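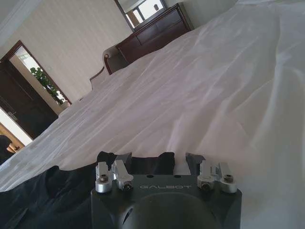 Selina Hämmerli told me the same thing over lunch on Wednesday: give it 4 years and she'll never touch a laundry basket again. I've heard that one before. I heard it while folding.

ottoman_empire
Joined: November
Four years is what they promised when I bought the Staleck mop thing. It cleaned the middle of the kitchen beautifully and left the other three quarters to me. Cloth is way harder than floors. A floor doesn't change shape when you poke it.

gluepot
Cloth is fine if you feed it in right. We run an Ammann folder at the hotel laundry where I work nights and it'll do 495 pillowcases before my first coffee. Never calls in sick, except all of last month.

ottoman_empire
And who feeds it?

gluepot
Me. Fair point – but I feed it fast.

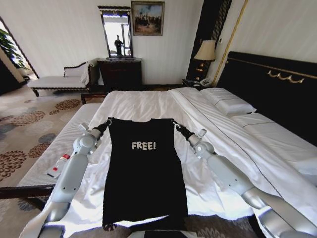 dull_chisel
I fix packing lines, so I'm paid to like machines, and I still think you're both arguing about the wrong bit. Folding is a sequence. Any decent arm can run a sequence. The miserable part is getting soft stuff flat and knowing which end is up. With the shirt spread out on the bed and a gripper on each shoulder, I'd say most of the hard work is behind you. Show me the same two arms and a hamper full of inside-out leggings and I'll start worrying about my sister's dry cleaning business.

Trotorden_fan
Disagree. Holding both shoulders at once is the hard work. Pull too much on one side and you've got a diagonal shirt. My husband has had 14 years of practice and makes diagonal shirts.

gluepot
Does he run on batteries

Trotorden_fan
Sandwiches.

ottoman_empire
I'd settle for slow. If it took more than 6 minutes a shirt I wouldn't care, I'm at work all day. But it has to put them in the drawer too, otherwise I've just bought an expensive way to move the pile.

dull_chisel
Drawers are a separate thread. Truseck owners have been fighting in there all week.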